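Yaw Yakubu has sold soup out of the same hatch in Fotorthorpe for five years and still won't call it a business. "It's a habit," he says. "I cook too much, people turn up."

He started with 3 recipes. Groundnut, leek, and a split pea one he got off a neighbor in Walden. The pea is still the one that sells out first, usually before one in the afternoon. Last year he sold 2,667 bowls. This year it's 3,347 and he seems a bit embarassed by it.

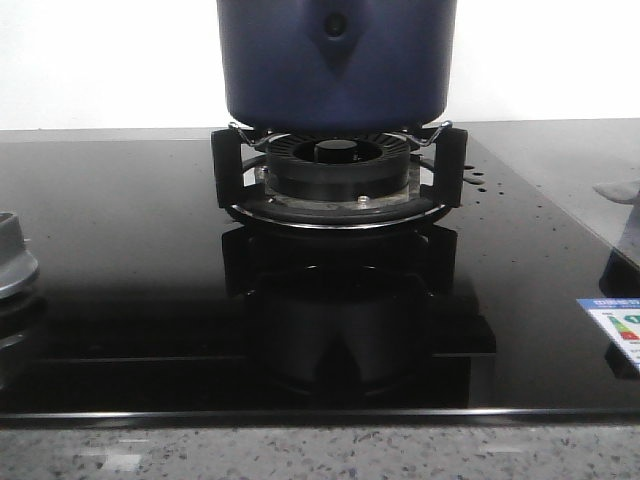 Pot on the gas burner.

Does he measure anything? "Salt. Only salt. Everything else I look at." Onions go in early, low heat, lid off. He's firm on that. Garlic much later – "people burn it and then wonder." Stock is made the night before, from whatever the butcher in Annan has left over.

March is the hard month. Winter roots getting woody, nothing green worth buying. "I do a lot of barley in March. Barley is very forgiving." He's thought about frozen peas, decided against, then changed his mind again while we were talking.

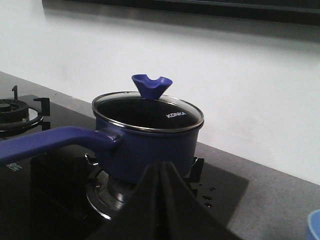

Flamcombe Community News – Food & Drink Team

The regulars matter to him. School staff, two bus drivers, a woman who brings her own spoon. Prices went up once and he put a note in the window a month ahead. Got one complaint. "She was right, too. I gave her the old price till summer."

A second hatch? He's been asked. Flamcombe would have him tommorow. "I'd have to hire someone and then tell them how to do onions." Long pause. "Maybe if they already knew onions."

He had bread to collect, so we left it there. Hatch opens at 11.30, bring change.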